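Greifer für weiches Zeug: Parallelbacken oder doch Vakuum?

reling_sued
Beiträge: 26
Moin, kurze Frage in die Runde. Hab seit März den Drutow-Parallelgreifer dran, Arm überm Küchentisch-Aufbau. Plastikobst vom Teller aufs Brett. Zitrone geht super, Erdbeeren rutschen ständig weg. Backen mit Moosgummi beklebt, bringt was, aber nicht genug. Lohnt der Olley mit Sauger? Kostet halt 2000, die will ich nicht versenken.

kabelbinder77
Sauger auf Erdbeere? Vergiss es. Die Noppen ziehen Luft, da hält gar nix. Hatte den Olley zwei Wochen hier, für Kartons top, für den Rest Briefbeschwerer.

Orsolya Medve
Seh ich anders. Mit Balgsauger, kleiner Durchmesser, weiche Lippe, ging das bei mir sehr wohl. Nicht jedes Mal, aber öfter als mit harten Backen. Welchen Sauger hattest du denn drauf? Den flachen ausm Lieferumfang? Der taugt wirklich nichts.

kabelbinder77
Den flachen, ja. Trotzdem. Bei dem Preis erwarte ich dass was brauchbares dabeiliegt.

reling_sued
Und Yeh? Die haben doch so Fingerdinger aus Silikon. 2990 wenn ich richtig gelesen hab, uff.

Renzo Marino
Yeh läuft hier. Greift schön weich, aber langsam. Und der zusätzliche Schlauch nervt, bei jeder größeren Drehung vom Handgelenk spannt er. Musst du ordentlich Schlaufe lassen. Würd ich nur nehmen wenns wirklich um empfindliche Teile geht. Plastikobst ist das nicht.
Was für eine Schließkraft hast du eingestellt? Der Drutow steht ab Werk viel zu hoch, da flutscht alles Runde nach vorne raus.

reling_sued
Stufe 19, hab ich nie angefasst

Renzo Marino
Na dann. Runter damit, erst mal die Hälfte. Und tiefer anfahren, Backen unter die dickste Stelle.

Orsolya Medve
Plus: Kamera checken. Wenn der Greifpunkt von oben geschätzt wird und das Ding schräg aufm Teller liegt, sitzt der Punkt gern daneben. Dann liegts gar nicht am Greifer.

kabelbinder77
Kamera, Kamera, immer ist es die Kamera. Der Sikdale-Controller macht die Kraftregelung einfach schlecht, das ist bekannt.

Orsolya Medve
Bekannt bei wem? Firmware aktuell? Seit dem letzten Update regelt der bei mir sauber.

kabelbinder77
Firmware ist von letztem Jahr, geb ich zu. Schau ich heut abend nach.

reling_sued
So, Kraft runter auf 9, tiefer angefahren. Erdbeeren deutlich besser! Aubergine kippt jetzt dafür beim Anheben, weil ich die zu weit hinten packe. Greifpunkt muss ich noch verschieben. Olley ist erst mal vom Tisch. Kabel hab ich auch gleich neu gebunden, Renzo, falls du meckern willst, bitte. Bild hängt dran.

Renzo Marino
Schlaufe am Bogen würd ich noch bisschen länger machen, sonst passt das. Berichte mal wegen der Aubergine.

Anhang von reling_sued:

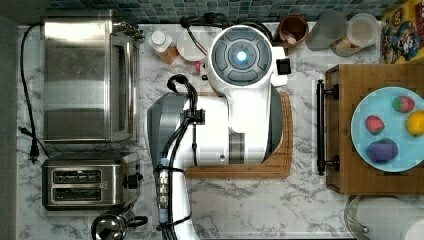
Aufbau von oben, Obstteller rechts aufm Tablett, Brett unterm Arm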